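Workshop tips: teaching two arms to handle split rings

Small rings slide and tangle, so practice on a short bundle first. These are my notes from the bench.

1. Lay the bundle flat and bring both grippers to the middle – slowly.
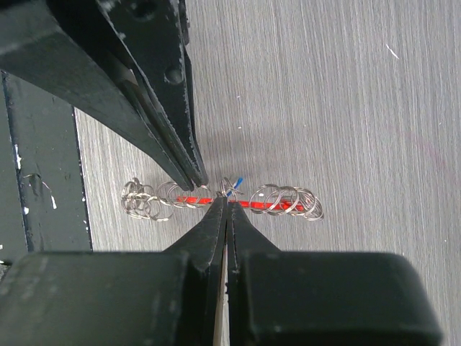 2. Save the pose under its own name. Mine is Jirnel 24.

3. If the bundle lies diagonally, turn the wrist before you close the fingers. 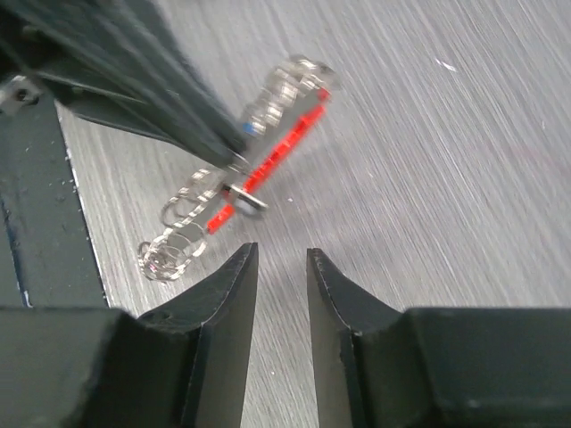

4. Wipe the finger tips with a dry cloth every evening.

Omprakash Pandey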